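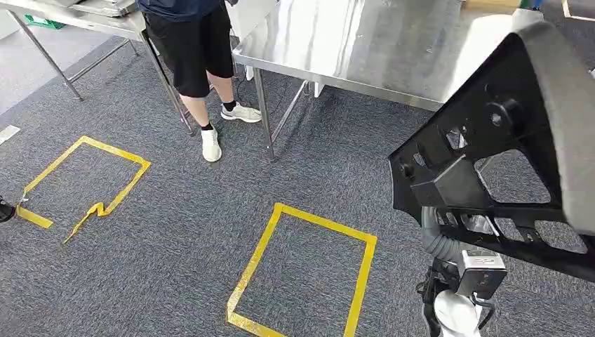

What does Gorkwood do all day?

We collect the examples that other people's robots learn from. Somebody steers the arm through a small everyday job, the whole run gets recorded, then we do it again with things moved over a bit. And again. The keepers go to the customer, with notes.

Who we are

Small shop, started by Uliana Kostiuk and Jocelyn Gosselin. Uliana runs the floor and trains new operators. Jocelyn does the data side – checking, labeling, throwing out. They met at Brilen, both got tired of waiting on recordings from somewhere else, and left to make their own. First paid job was for Kozan, sorting kitchen stuff into bins. Still our longest customer.

The floor

Gray carpet, steel tables, yellow tape. The tape marks out rectangles on the carpet and takes a beating, the far one is torn up along one side right now. Tables are stainless, very shiny, light bounces right off the tops. Some customers ask for a matte cover. Others want the glare left in so the system gets used to it. Either is fine, just say so before we start.

How a job goes

You send a task list. We try each task by hand first, then with the arm, and tell you which ones are going to be trouble. Normal order is 30 good runs per task, split between 2 operators so it isn't all one person's habits. Failed grabs are kept in a seperate folder if you want them – most teams do, once they've asked for them the first time.

Every run gets watched all the way through before it ships. Full speed, no skipping. Slow, yes.

What we don't do

No model training. No hardware sales. We don't resell one customer's recordings to another, so please stop asking about the Humley set.

Working here

Operators don't need a degree. Steady hands, patience, ok with doing the same thing over. Training takes 5 days, paid, Uliana sits with you for the first 2. Next group starts in November, write to us thru the contact form and say which hours you can do.

Page last updated September 21, 2019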